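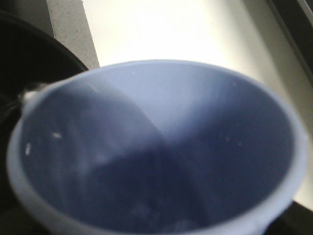
Tanveer Lashari
Last updated September 11, 2026

OK, we finally have numbers on the wrist camera question and I've been itching to post them. Thread!

Quick background. Our group in Kistasville trains an arm to do kitchen chores from demonstrations. Pick up a cup, move it to the rack, stack a bowl, that kind of thing. The policy we use is called Ivico. It normally gets two views: one camera on a stand, one on the wrist.

The question we started with in July: how much of the grasp is the wrist view doing? Everybody in the lab had an opinion (mine was "some, near the end"). So we trained three versions on the same 1,000 demos. Stand only, wrist only, both.

Then 200 test grasps per version, all on cups and mugs, in two kitchens the policy had never seen. Same starting poses for all three. Yoon wrote the script that shuffles the order so we couldn't go easy on a favorite.

Stand only: 118 of 200
Wrist only: 139 of 200
Both: 171 of 200

I did not expect wrist only to beat stand only! It spends the first part of the reach with hardly any idea where the rest of the kitchen is. But once a rim is in view it gets very good very fast.

So Yoon tried something I love. Take the two-camera version and blank the wrist view for just one slice of the reach. Early slice, middle slice, last slice. Everything else the same, no retraining.

Blank it early: almost no change. Blank it in the middle: a few more misses. Blank it for the last slice, when the opening of the cup fills most of the view: it falls apart. The fingers come down on the rim or close on air beside it.

What I find so fun is how little there is to look at by then. One oval, a pale rim, a big shadow across the inside. Soft focus too. You'd think that's a useless picture, and the policy leans on it harder than on anything else we give it.

Our guess is that the rim's curve plus where it leaves the picture tells it how far over it is. That's a guess! We tested it a little by shifting the wrist view sideways by 30 pixels in the last slice, and the gripper drifted the way you'd predict. Small test, one kitchen, don't frame it.

Shadows were the other surprise. A hard shadow inside the cup hurt the stand-only version about as much as it hurt the one with both views. I was sure the wrist view would be the fragile one. Still chewing on that.

Caveats — cups and mugs only, one arm, one gripper. Nothing see-through. Glasses are a whole different headache and I'm not claiming anything there.

Next up is 2,000 demos with bowls and lids mixed in, collected on the Canden setup. If the last-slice thing holds for bowls I will be unbearable for a week.

Write-up is in progress. If you've run the same kind of blanking test on another policy, please tell me what you saw, especially if it disagrees with ours.

Print this page | E-mail this thread

We use cookies to remember your reading settings. Accept | Manage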